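作業ノート 2026年6月7日
把持作業ルール(Kosel版)の見直し

Bavauから回ってきた改訂案を読む。全59項目。正直、半分は現場で守られているか確かめようがない。「対象物に過大な力を加えないこと」と書いてあるが、過大の定義がどこにもない。これで規則と呼べるのか。

1. 初期姿勢と周囲の物
案では「作業域に対象外の物を置かない」。Lenzの手順書も同じ文言。家庭を想定した課題でこれを守ったら何の試験にもならないと思う。禁止するより、対象外の物を開始前に記録して、接触したら1件として数えるほうがまし。今日の作業は柄物のシーツの上、薄紫色の物と開いたハードケースまわり。

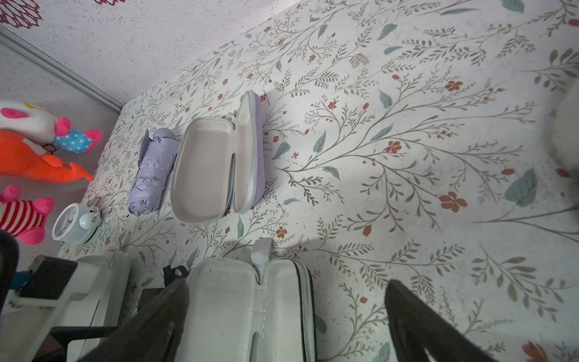
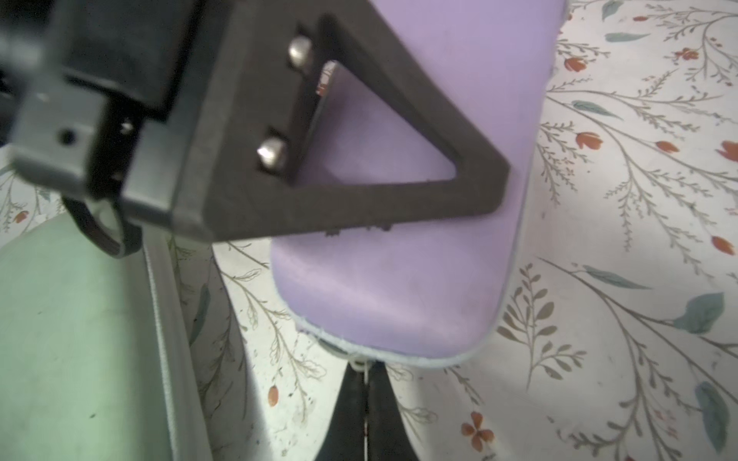
2. 指を開いたまま近づく場合
案は「開口幅は対象物に応じて適切に」。適切に、は削除を提案。接近前に幅を数値で残す。大きいケースのように指の間に収まらないかもしれない物は、どこを持つかを先に書いておく。

3. 手首カメラの死角
指の陰に入った部分を「見えている」前提で判断してよいのか、案には一言もない。三角の抜き穴から覗ける分はあるが、あれを確認と認めるかどうかは別の話。自分は認めない側。別視点がなければ「未確認」と書くこと。

4. 布、紐、ベルト
4月の記録を見直した。251件中14件が紐かストラップの引っかかり。Cleltlowの点検表にはこの欄がなく、全部「その他」に入っていた。これでは件数が少なく見えて当然。欄を足す。ただし足しただけで減るとは思っていない。

5. 停止の基準
「異常を感じたら停止」。感じたら、では人によって違う。音、指の位置ずれ、布の引きずり、まずこの三つに絞って書き直す。閾値は未定。Koselの値をそのまま写すのは反対。向こうは硬い箱しか扱っていない。

残り
・ログ1773の停止理由が空欄。書いた人は埋めること
・指先のねじの増し締め、間隔の根拠をBavauに聞く
・項目3は次の版に入らなければ、こちらだけで先に運用する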